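About Zuveo

We sort, pair and store gloves. Most company pages would find a bigger word for that, and we have been offered several by people who charge for them. We turned them down.

Zuveo was started by Sixten Nygård, who had spent too many winters buying children's gloves and did not believe what was printed on the labels. He still doesn't. "Waterproof" can mean almost anything, and a size chart is mostly a guess about somebody else's kid. So we try gloves on hands, we write down what we find, and we lend them out to schools and ski clubs by the season.

We hold 2,000 pairs. Our smallest order is 4 pairs and our largest so far was 300, for a school in Flusska that had been told a mixed box of "one size" would do. It didn't.

How we work

Everything that comes back in April goes across a table before it goes anywhere else. Lefts and rights are matched by hand size, lining and cuff. We have looked at two software packages that promised to do the matching for us, Clovow being the more expensive. Both wanted us to type in every glove first - at which point the work is done and you may as well put the pair in a bin.

We don't clip pairs together. Clips leave a dent in the padding, and children lose them anyway. We don't vacuum-pack either, whatever the storage catalogs say about saved space. Padding needs room.

Pink and gray go together more often than you might think, and there are a lot of both.

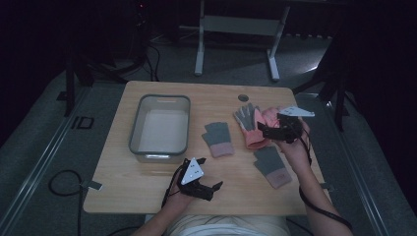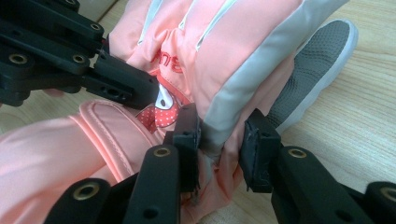 Single gloves stay on the shelf for 2 seasons. Some buyers tell us this is wasteful, and they may be right, but the other half does turn up, usually in a coat sleeve.

We don't have a mission statement. If you want to know whether our gloves are any good, borrow a few pairs in bad weather and send back the ones that aren't.

Page last checked July 14, 2025.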